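How to Write Out an Old Swing Tune by Ear (for a Small Band)

Last updated: Sun 5 January

I play second alto in a five-horn dance band in Mellside, and for years I was the person who said "can't we just buy the chart?" Well, sometimes there is no chart. Sometimes there's one scratchy recording by a territory band that broke up after two summers, and if you want to play the tune you have to get it off the record yourself. I've done a fair pile of these now, and my way of going about it has settled down enough that I can write it out.

You don't need perfect pitch (I sure don't have it). You need patience, a pencil, and some way to find notes. I use a 61-key keyboard with one dead B flat, bought used in Voltville. A piano is nicer. A guitar is fine if that's your thing.

I'll use a tune called "Nogueira" all the way through, because it's the one I finished most recently and it caused me just about every kind of trouble.

Step 1: Listen without writing anything

I mean it, put the pencil down! Play the record all the way through a few times while you're doing something else, until you can hum the melody and you know where the loud part is coming. I like to do this in the evening when the house is quiet and I'm puttering in the kitchen. By the third or fourth time you'll start hearing the shape of the thing. With "Nogueira" I'd been humming the second trumpet part for two days before I noticed it wasn't the tune.

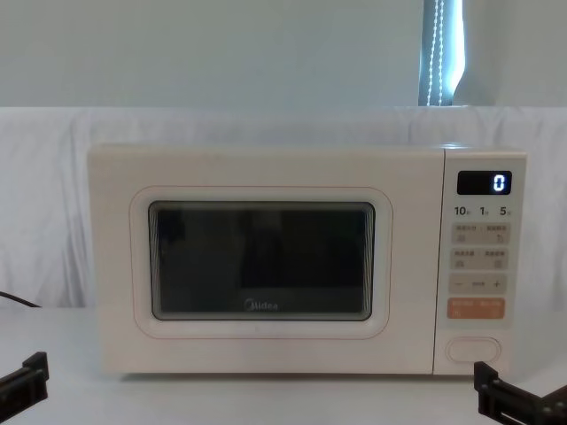
Midea countertop microwave, white

Try to sing the bass line too, even badly. If you can't hear the bass, turn the volume up a little and walk to the next room. I don't know why it works, but the low notes often seem to come through the doorway better than they do right next to the speaker.

Step 2: Map the form

Now you get the pencil. Take a sheet of plain paper, not staff paper yet, and draw a box for every chorus. Most dance tunes from that time are 32 bars, laid out AABA, so you get eight bars of tune, the same eight again, eight bars of something different (the bridge) and then the first eight one more time. Count along with the record and tap each bar with the pencil.

Under each box I write who has the melody and who's behind them. My sheet for "Nogueira" starts like this:

Intro, 4 bars – saxes alone, then a cymbal
Chorus 1 – saxes on the A parts, muted trumpet on the bridge
Interlude, 6 bars (six! this drove me nuts)
Chorus 2 – tenor solo, trombones holding long notes
Chorus 3 – everybody for the first 16, piano on the bridge, everybody out

If your count comes out weird, count again before you decide the band did something weird. Nine times out of ten I've skipped a bar. That six-bar interlude was real, though, and I wasted a whole Saturday trying to make it eight.

Step 3: Get the bass and the melody down

Work from the outside in. Bass first, one note on beat one of each bar, and one on beat three if you can catch it. Don't worry about the walking notes in between – your bass player will want to make up their own anyway.

Then the melody, in concert pitch, meaning the notes as they sound on the piano. Leave the transposing for later. Write the rhythm in straight eighth notes and put "swing" at the top of the page. People who try to write out swing exactly, with triplets and dotted notes all over, end up with something that takes twice as long to read and sounds stiff.

A word about old records: the speed is often off. "Nogueira" came out somewhere between B flat and B, and no horn section on earth was playing a dance number in B. Go with the flat key. Once you've picked it, nudge the playback pitch until it agrees with your keyboard, or you'll go crazy by the bridge.

For slowing things down I use Zikden, which a friend put on my laptop. Any program that slows the music without dropping the pitch will do the job. I go down to half speed for the fast bits and no further, since past that the horns turn to soup.

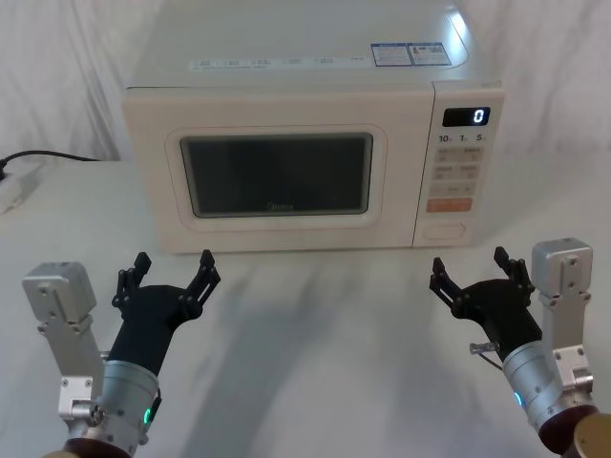 Step 4: Work out the chords

You've got a bass note and a melody note for every bar, so you already have two corners of the chord. Play them together on the keyboard and try filling in the middle. Try the major sixth chord first, because those bands loved it. Then the plain seventh, then the minor. If you catch yourself writing a fancy chord with a lot of numbers after it, go back and listen again, as it's likely a simple chord with a melody note leaning on it.

Write the chord symbols over the melody in pencil. I erase a lot. My page for the bridge had a hole in it.

Bring in another pair of ears if you can. Mine belong to Anselmo Inga, who plays piano with us and can hear a diminished chord through a brick wall. He fixed three of mine in the first A section over the phone.

Step 5: Fill in the horns

Here's where it gets fun. For the sax section, the usual sound is "close" harmony: the top player has the melody, and the others take the next chord notes down, all packed inside an octave. With four different notes and a fifth player doubling the melody an octave lower, you've got that big creamy reed sound right away.

When the melody hits a note that isn't in the chord, I harmonize it with a diminished chord and move on. It nearly always works if the note is short. If it's a long note, check it against the record.

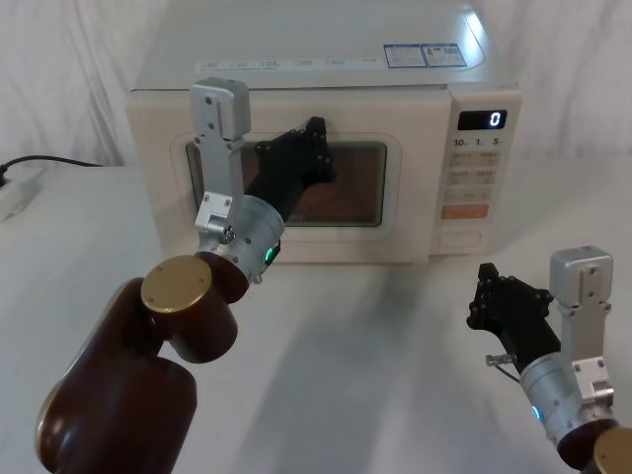
For the long notes behind a solo, keep the trombones in the middle of the staff and don't let them move more than they have to. We only have one trombone, so I gave him the third of each chord and put the seventh in the second alto part – my own part, so I got to sit on one note for four bars at a time and I have no complaints.

If your band is smaller than the one on the record, drop the doubled notes first. Next drop the fifth of the chord. Keep the third and the seventh whatever happens.

Step 6: Transpose and copy the parts

From concert pitch, the written notes go like this:

Trumpet and clarinet (B flat): up a whole step
Alto sax (E flat): up a major sixth
Tenor sax (B flat): up an octave and a whole step
Trombone: leave it alone

Change the key signature too. I have forgotten this, and we all heard about it. Put rehearsal letters at the start of every eight-bar section, put the bar numbers in, and try to end each line at the end of a phrase. The whole set for "Nogueira" came to 21 pages, with page turns only where people have rests.

Step 7: Play it and fix it

Take a pencil to the first rehearsal and go slow. Have the saxes play their part alone, then the brass, then put them together. Wrong notes jump out much faster that way. Mark them on the score as you go and fix the parts at home that same night, while you still remember what you meant by "bar 9 ugh."

We ran ours four times in July before it felt like dance music, and I'm still not sure about the second chord of the interlude. Anselmo says it's a minor sixth. I have it down as a half-diminished with a different bass note, and for now both are penciled in on the piano part.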